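Door Rules FAQ

Updated 04/12/2025 by Mircea Onu

I get a lot of mail about how we run door tasks at Nondon, so I've put my usual answers on one page (write to me if yours isn't covered!).

Do the rules apply in simulation too?
They do, all of them. I'd much rather we pick up good habits there first.

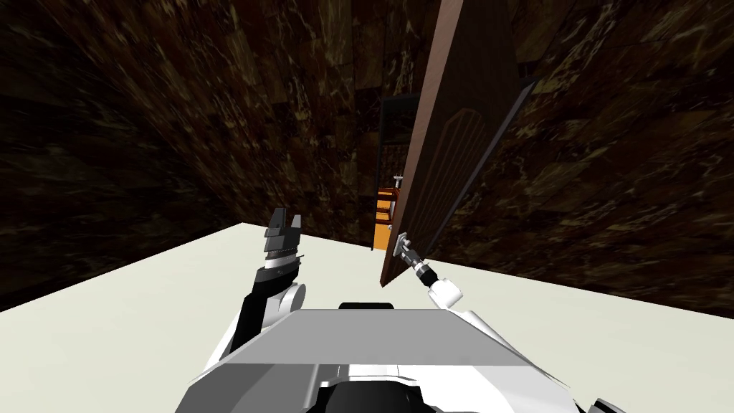

How often do I have to log a run?
Every run gets its own line in the log, even the ones you stop early. We're at over 3,000 lines now and I still read them.

Who can change a force limit?
Whoever signed the task sheet, plus one other person from the team. Please don't do it over chat – I can never find those messages again.

When's the next review of the rules?
June, and I'm taking suggestions until then.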